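Sock sorting

By Dineo Maluleke. Last edited by Beryl Parsons, December

We use cookies to remember your reading settings. Accept all / Manage choices

Sock sorting (also sock pairing, in parts of the north "matching up") is the household job of putting washed socks back into twos before they go in the drawer. Usually the last stage of the laundry, after drying, before putting away. Often skipped.

Covers the matching itself, the folding or rolling that holds a pair together, and what's done with the ones left over. Darning and mending are treated separately, see Sock repair.

Background

Knitted stockings were costly and looked after one pair at a time, so sorting hardly came up as a task. It grew with cheap machine-made socks and the home washing machine, when a whole family's socks began going through in a single load. Laundry manuals from between the wars mention it in passing, normally one line, normally telling the reader to pin pairs together at the toe before washing. Pinning fell out of favour, pins rust and tear the knit.

Methods

Pile method. Everything tipped on a bed or table, first sock picked up, its partner looked for. Slow with a big load. Gets quicker towards the end as the pile shrinks.

Line method. Socks hung up singly on an airer, or a peg hanger, and paired as they're taken down. Patterns can be seen at a glance which helps with stripes, argyle and anything with a coloured heel. Pegging by the toe is generally advised, pegging by the cuff stretches the elastic.
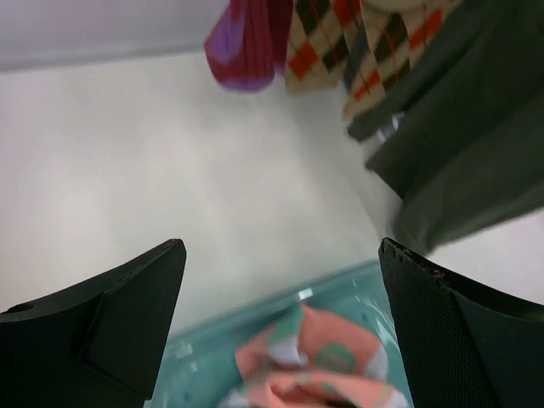

Bin method. Small open tubs or bowls, one for each person or each colour group, socks dropped in as they come to hand. Pairing is then done tub by tub. Shallow tubs are prefered, deep ones hide things at the bottom. See-through plastic is popular as the contents show from the side.

Mixed methods are common. A household might hang the patterned socks and drop the plain ones straight in a tub, or hang the lot and use the tub for singles only.

The Mimthorpe count

Best known local record of the subject is the Mimthorpe count, kept by the household science evening class at Mimthorpe over one winter. Members brought in a mixed load of 200 socks and timed the pile method against the line method. Line method was faster by 24 minutes. The class put this down to light, the airer stood by a window and the table didn't. Potgieter, who wrote up the results for the class newsletter, thought the load was too big to say much about an ordinary home and suggested repeating it with smaller ones. Never done, as far as is known. 24 is sometimes quoted as the number of odd socks left over, this is a mistake.

Dark socks

Plain dark socks are the hard part. Black, navy and charcoal look alike under a warm bulb and are best left for daylight. Things to go by, apart from colour:

Length of the cuff.
Width and depth of the ribbing.
Fuzz. Older socks pill and pick up lint, newer ones don't yet, so two of the same make bought a year apart can still be told apart.
Toe seam, flat or raised.
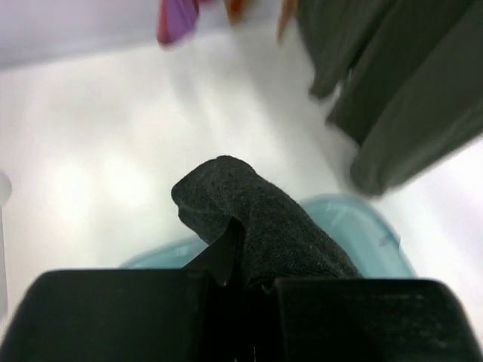

Some people give up on matching dark socks and buy six pairs the same, so any two will do. Works until they start wearing at diferent rates. A coloured thread stitched inside the cuff is the older answer and still used in boarding houses and care homes.

Holding a pair together

Fold-over. Both socks laid flat, one cuff turned down over the other. Quick, takes up little room, hard on the elastic in the outer sock over time.

Roll. Rolled from the toe up, then tucked in the cuff. Makes a neat ball that stays put in a drawer or a suitcase.

Flat fold. In half or in thirds, nothing turned over. Kindest to wool. Tends to come apart when the drawer is rummaged.

Clips and rings are sold for keeping pairs together in the wash, the Staltia ring and the Vamau sock clip among them. Opinions vary. Rings slow the drying where the fabric is bunched up.

Odd socks

A sock without its partner is an odd sock or single. Usual places to look: inside duvet covers, trouser legs, the rubber door seal of the machine, under the airer. Beryl Parsons advises keeping singles for six weeks in one place, ideally near the machine, then using them up as dusters, shoe bags or draught stuffing. Wool singles can be unravelled for mending yarn if the knit is coarse enough.

See also

Airer
Laundry basket
Peg hanger
Sock repair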